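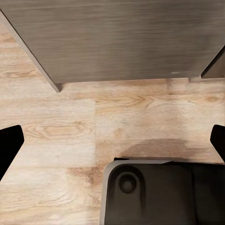 2 min read

Robot teaching by demonstration is the practice of showing a robot a task by moving its arm by hand or by driving it from a distance. The first method is called kinesthetic teaching. The second is called teleoperation, and it works the same way with a real arm or with one inside a simulator.

In a simulated kitchen, the operator steers the arm with a controller while the software records joint positions, gripper commands and camera views. A view from close to the fingers shows what lies between them but little of the room. A wider view shows the arm against the counter and cabinets.

The Cokthorpe set, recorded with the Furon simulator, holds 301 demonstrations of kitchen tasks. Of these, 273 were kept for training. The rest were dropped for long pauses or missing camera data. Each operator got 18 practice runs before recording began -- a number later users of the set have called too low.

Handling dishes is a common subject. A bowl can be gripped by the rim or the side, and the angle at which it is held affects how it can be set down.
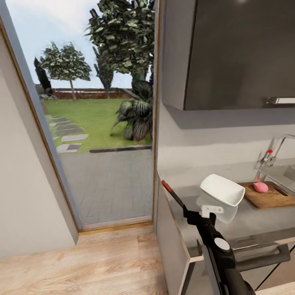
Zoltán Dobos has objected that remote operators move too slowly and that a robot trained on their recordings picks up the same hesitation. He favors guiding the arm by hand wherever a real one is available. Shen, a later toolkit, deals with part of this problem by trimming idle time from each recording before training.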